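Accueil – Matériel – Postes de manipulation

Pandier 8, poste de rangement à pince

Fabricant : Bondosis
Distribution et mise en service : Tridolness
Référence catalogue : 3264
Disponibilité : à partir de juin

Le Pandier 8 prend des objets souples dans un contenant et les dépose dans un autre. Dit comme cela, on comprend que le service achats ait demandé s'il n'existait pas un modèle moins cher, par exemple un stagiaire. Il existe. Il se plaint au bout de deux heures et ne fournit pas de journal d'erreurs.

La version de base comprend le bras, une pince à deux doigts, une caméra de poignet, une caméra fixe et le logiciel Pillai, dont l'interface a été traduite en français par quelqu'un de courageux. Le bouton « Abandonner gracieusement » arrête le cycle. Le bouton « Abandonner » aussi, avec moins de manières.

Les contenants ne sont pas fournis. Le poste accepte à peu près tout ce qui se vend au rayon rangement, à condition que l'ouverture reste dégagée. Prévoyez une surface sombre et mate : les plateaux brillants donnent à la caméra des idées de grandeur.

Vues du poste, caméra de poignet et caméra fixe :
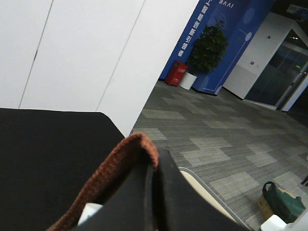
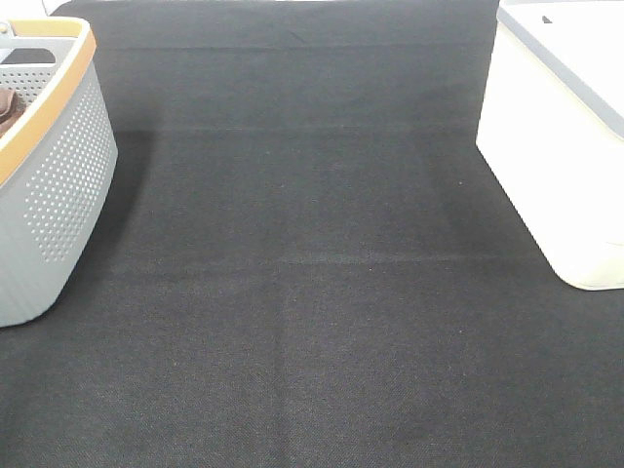
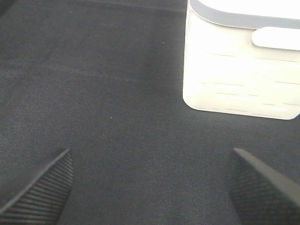
Doigts ouverts, côté bac blanc.

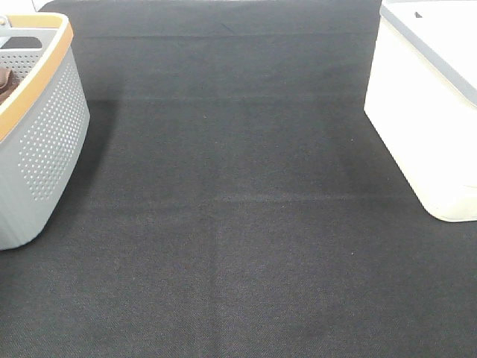 Côté installation, comptez environ 100 minutes entre l'ouverture des cartons et le premier cycle. La notice annonce moins, mais la notice suppose que vous avez trouvé la clé six pans. Elle est scotchée sous le couvercle du boîtier d'alimentation, emplacement que Bondosis défend depuis trois générations de produit.

L'étalonnage se fait en une passe. Il faut le recommencer dès qu'un contenant change de place, même un peu, et le logiciel vous le rappellera avec un signal sonore que Lucie Melnyk, de notre atelier, a fini par débrancher. Le fil concerné est le jaune. Nous ne vous avons rien dit.

Ce que le poste fait bien : les cordons, les petits textiles, les sachets. Ce qu'il fait avec moins de bonheur : les objets transparents, et tout ce qui s'emmêle au fond d'un panier. Dans ce dernier cas il insiste, puis déclare l'erreur 196, « prise ambiguë ». La formule a beaucoup plu à Caradog Trevor, notre responsable support, qui l'emploie désormais en réunion.

Options
– Doigts à patins nervurés, le jeu de deux
– Support réglable pour caméra fixe
– Licence Pillai multiposte
– Housse (le bras n'en a pas besoin, mais les visiteurs posent moins de gobelets dessus)

La garantie couvre la pince, les moteurs et l'électronique. Elle ne couvre pas les patins, considérés comme des consommables, ni le fil jaune.

Devis et démonstration sur demande auprès de Tridolness. Merci de préciser les dimensions de vos contenants et la nature des objets à ranger. « Divers » n'est pas une nature, même si c'est la réponse que nous recevons le plus souvent.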